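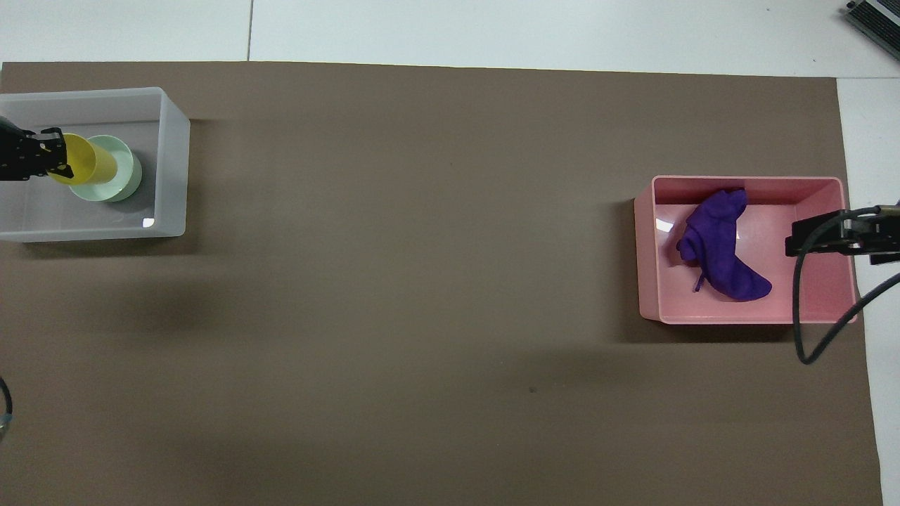 How long should a first mixtape be? I'd aim for 10 tracks and half an hour, tops, which gives people enough to get to know you and leaves them wanting another one.

I learned that the slow way. My first tape, Lirlow, had every verse I'd ever recorded on it, and most people gave up before the good bit. So when I put Skulitz together I started with a big folder of rough takes and got ruthless!

Play everything straight through, away from the laptop if you can (I do mine on the bus). Any track you want to skip, bin it. Then pick your opener — the one that gets going fastest, even if it isn't your best song. Your strongest hook goes second or third.

Next, sort out the gaps. Listen to the last 10 seconds of each track running into the first few of the next, and fix any jumps in volume before you touch anything else.
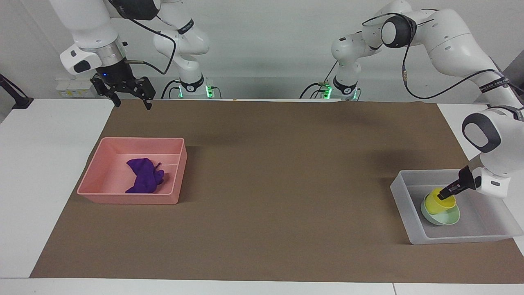
Snædís Hafstein wrote in to say she'd put the guest verses in the second half, so listeners hear plenty of you before anyone else turns up. I tried it with the Negussie feature and I'm keeping it there.

Last job is the skits. I had four and kept one, 39 seconds long, right before the closer. Export the lot as one file as well as separate tracks, and check the artist name is spelt the same way on all of them.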